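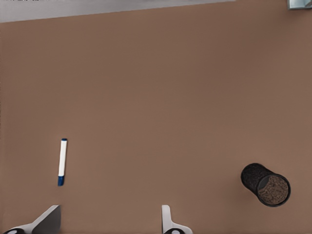 # Rules for a Fair Trial: Writing a Test Protocol for Simulated Pick-and-Place

Eskil Kvam
Tillmont, project report, 28/01/2019

## 1. Why rules

My original project was to make a simulated arm put a marker in a pen holder. My supervisor asked how I would know it had done so. I said I would look. The project then became this one.

The task file reads, in full, "put the marker in the pen holder." It took me one evening to find out how much that leaves open. Does the holder have to be standing? If it's on its side, may the arm push the marker in along the table? Is half a marker in the holder a success, or a very good failure? Two of us in the lab scored the same runs and agreed on almost nothing except lunch.

## 2. The rules, version 7

Versions one through six are in the appendix for anyone who enjoys suffering.

1. **Write the success test before the first run.** Ours: the tip of the marker is past the rim, the fingers are open, and nothing moves for 2 seconds.
2. **State the starting pose of every object.** A holder lying down is a different task from a holder standing up and gets its own row in the table.
3. **No quiet restarts.** A run that begins badly is still a run. I broke this one the most, always with excellent excuses.
4. **Fix the number of trials first.** We used 50 per starting layout. Stopping early on a winning streak is gambling with a spreadsheet.
5. **Time limit of 30 seconds.** After that the arm is only thinking about it.
6. **Save the failures with their seeds.** Successes make nice slides, but failures can be replayed.

## 3. What was hard

Rule 2 caused the most trouble. The layout generator, Budus, will happily place a marker on one side of the table and a tipped-over holder on the other, with its mouth facing away. I wanted to call such layouts invalid. Söderlund, our nearest thing to a standard, is the lab's own checklist, and it says a layout can be thrown out only if the objects overlap or can't be reached. Mine was merely inconvenient. It stayed in.

The scoring script (Gesov) also had to learn that "in" depends on which way the holder points. My first version measured height above the table, so it approved any marker held in the air near the holder.

## 4. Still open

We have no rule for a holder that rolls while the arm is working. I suggest counting it as part of the task. My lab partner suggests glue.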